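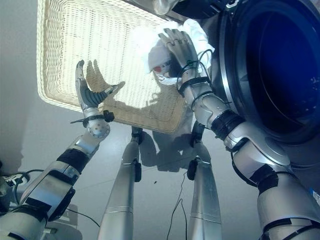

Koseck laundry room open again

July 1, 2022 - The ground floor laundry at Koseck Court is back in use after being closed since April for new drains. Front loaders only now, the old top loaders are gone. Hanberg did the plumbing, Citari the wiring and lights.

Hours 7 to 10, every day. Wash is 4 dollars, dryer 3. Cards only, the coin boxes have been taken out and wont be coming back.

White wicker baskets are there to borrow. Please bring them back to the shelf by the door when your done, no taking them upstairs overnight. Whites and sheets left in a basket more than 3 days go to the Bañuelos thrift store on the corner.

Door seals need a wipe after every load. Check for socks first. One dryer still waiting on a part, sign is up, do not use.

Problems with the card reader go to the front office, not Hanberg.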